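Ticket 2607
Product: Tosach arm kit with Hutix gripper, trial licence
Supplier: Skimport
Status: open, downgraded from "urgent" to "normal" by someone other than us

Sunday, 09:40
Task is "lid from rack to pot". The demo video makes it look like something you could leave running while you went for lunch. We ran it 50 times with the stock settings. The arm finds the pot every time. The lid it finds when it is in the mood.

10:15
Support suggests we recalibrate. Recalibrated. The wizard awarded itself a score of 96 and played a little tune. Next attempt closed the fingers on thin air, a good inch short of the knob.

10:50
Support suggests we check the lighting. The lights are on.

11:30
Had a look at the depth view in Qin, the planning software that comes with the kit. The polished steel gives it a lot of trouble. The lid shows up as a ragged hole with a black knob floating next to it, and the wire rods of the rack come and go between refreshes. The pot does better, probably on account of its black handles.
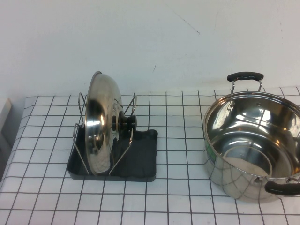
Asked whether Qin has a setting for shiny objects. It does, under Advanced, then Legacy, and it is called "matte mode". Switched it on. Planning now takes long enough to make tea, but the lid has edges.

13:05
With matte mode on, the grasp lands on the knob more often than not. New fault: the arm pulls the lid sideways before lifting, catches the rack and stops with error 500. The manual gives error 500 as "general". Thank you, manual.

13:40
Support suggests we use a different lid. We would like it noted that the kit is sold for kitchens.

14:20
Added a straight lift by hand before the sideways move. No error 500 since. Lift height is in the attached config, please don't overwrite it with the next update as happened with the last one.

Still wanted from Skimport: matte mode moved somewhere a person might find it, a proper meaning for error 500, and a word on whether the trial clock can be paused while a ticket is open. It has been asked twice.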